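Project report: teaching a robot arm kitchen jobs by demonstration

Group 4, Pravham project, second half of the module

1. What we were trying to do

Short version. Get a robot arm to do a small kitchen job after being shown it by a person, no hand-written motion code. We picked moving a frying pan by its handle. First plan also had eggs in it, dropped that in week two.

Two ways of showing the arm what to do were compared:

Hand guiding. You put the arm in its soft mode, hold it near the wrist and push it through the motion while it records.

Remote control. You hold a small controller and the arm copies your hand. We called our setup Plamer, after the folder it was saved in. Not a great name but it stuck.

The question was which one gives better demonstrations for the same amount of student time. By better we mean the trained arm finishes the task more often.

2. Background (short, see reading list for the rest)

Most of the papers we read use remote control because the person stays out of the camera view. With hand guiding your arms are in every picture, and the trained model then sees a table with no arms in it and gets confused. Well known problem. The usual fix is to record the motion by hand, then play it back with nobody touching it and film the playback. We did this too, it doubles the time for each demo and we hadn't budgetted for that.

3. Method

200 demonstrations with hand guiding, 200 with remote control. Same task, same start pose for the arm. The pan was shifted and turned a bit between demos, and the other things on the table swapped round so the model wouldn't just learn where the mug was.

A demo counted if the gripper closed on the handle, lifted and put the pan down again without a knock. Bad ones were thrown away and redone. We should of kept them, see section 6.

Approach from above, fingers down, every time. We tried coming in from the side early on and the wrist kept hitting its limit halfway through, then you have to back out and start over.

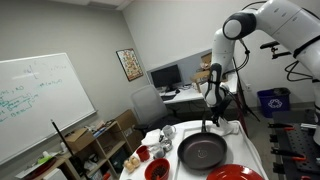

Itziar Herrero read the draft of this section and commented that the approach is too tidy: if every demo starts with the fingers straight above the handle, the model never sees what to do when it arrives five centimetres off, and she would want a batch of demos that begin badly on purpose and get corrected.

Fair point. We had time to add one small batch like that for remote control only (65 demos, kept apart from the main 200). Results below.

4. Results

All trials run on the same Tuesday so the light was similar. 75 trials for each trained model.

Hand guiding: 41 finished.
Remote control: 48 finished.
Remote control plus the 65 correction demos: 59 finished.

Main failure for hand guiding was closing too early, fingers shut before they were round the handle. For remote control it was mostly stopping short and hovering. The arm gets near, slows down, then makes tiny movements and never commits. We think it learned this from us. When you drive it remotely you can't feel anything, so you pause just before the grip to check. Every one of us did it. The model copied the pause very well!

With the correction demos the hovering mostly went away. Can't say if that's the corrections or just having more data. Would need 265 ordinary demos to compare against and we ran out of lab slots.

5. Ease of use

Hand guiding is easier to learn. First good demo within a few minutes for everybody. Remote control took most of an afternoon, and turning the wrist was the worst part, left and right feel swapped when you stand facing the arm. Standing behind it helped a lot.

But hand guiding is tiring. Shoulders ache after an hour and the later demos are visibly shakier in the logs. We took turns in the end, which adds another problem as everyone grips slightly differently.

6. What went wrong / do differently

Threw away failed demos. They'd have been useful for working out when the arm gets lost.

Lost a full morning to clock drift between the arm log and the video. Fixed with the Collado script, check this FIRST next time.

Cables. If the arm turns too far the loop pulls tight and the motion stutters. Limit set in software after week three.

No proper test with a different pan. The handle shape matters and we only have the one, so don't read too much into the numbers.

7. Next steps

Repeat with equal numbers of ordinary and correction demos. Try hand guiding with corrections as well. Put the eggs back in if the new soft fingers from Trorkorard arrive before March.

Code and logs are in the shared folder under Pravham, readme is half finished, will be updated before the talk.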